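Countertop

A countertop, also called a counter or, in British usage, a worktop, is a raised, flat surface used for preparing food and other work in kitchens, bathrooms and workrooms. It is usually supported by cabinets.

Height and depth

Most kitchen countertops in the United States are 36 inches high and between 24 and 25 inches deep. Tables and desks are lower, commonly near 30 inches. The front edge normally extends a little past the cabinet doors so that spills fall clear of them.

Materials

Natural stone countertops are cut from slabs of granite, marble, soapstone or slate. Granite resists scratches well. Marble is softer and is etched by acids such as lemon juice and vinegar, but bakers value it because it stays cool under pastry dough. Wood, often sold as butcher block, needs regular oiling. Laminate is made of layers of paper and resin bonded to a board core and costs less than most stone.

Edges

Stone edges are shaped before installation. Common profiles include the squared or eased edge, the bevel, the bullnose and the ogee.

Care

Stone surfaces are often sealed to slow staining. Abrasive powders can dull a polished finish.

See also: Backsplash, Kitchen cabinet, Sink

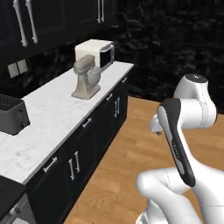
White marble countertop over black lower cabinets (computer rendering)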